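Filed under: Shop Visits / Automation

The Friday Open House at Vavex

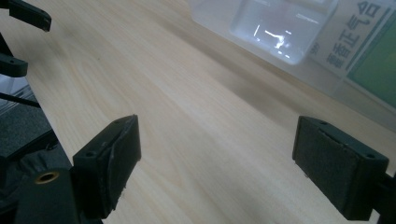
Pejman Rashti had been up since five, and he wanted it known that the coffee was bad. "I've been told to say it's a feature of the building," he said, and handed me one anyway.

Vavex opens its doors once a year, in February, when nobody in Jeltport has anything better to do. Rashti runs the gripper bench. He had 25 visitors signed up for the morning and 40 chairs, a ratio he described as optimistic. The pitch this year was simple: come and try the hand-held grippers, pick things up off a table, and find out how much you take your thumbs for granted.

"People come in expecting the big arm," he said. "They want it to wave. Then I give them a thing to hold and ask them to move a box from here to there, and they go very quiet."

I went quiet myself. My first attempt ended with the box on its side and a retired dentist behind me offering advice. Rashti let it go on longer than I thought was kind.

"You're squeezing," he said at last. "Everybody squeezes. Open it wide, get yourself lined up, then close. You wouldn't grab an egg like that." I said I might. He wrote something down.

He is fussy about pads. The fingers themselves he will talk about for a minute or so, politely, as you might talk about a cousin. The pads get the better part of half an hour. "You can tell who's been working by the pads," he said. "If they look nice, the thing has been in a drawer." He went through 17 materials before settling on the current one, and he still speaks warmly of number 6, which gripped beautifully and smelled like a tire fire.

Does he replace them when they fray? "When they stop holding," he said. "Fraying is cosmetic. I'm fraying."

Before Vavex he spent some years at Kermani, on packing lines, where the objects were all the same size and showed up on time. He doesn't miss it much. Small household boxes are his favorite now – light, slippery, with print on every side – and he thinks a visitor learns more from one of those than from any slide. There were slides too. Eller, the firm that shares the floor, had asked for ten minutes and took 40.

By noon the dentist had moved every box on his table and was asking about prices. Rashti told him they weren't for sale, then asked if he was free on weekdays.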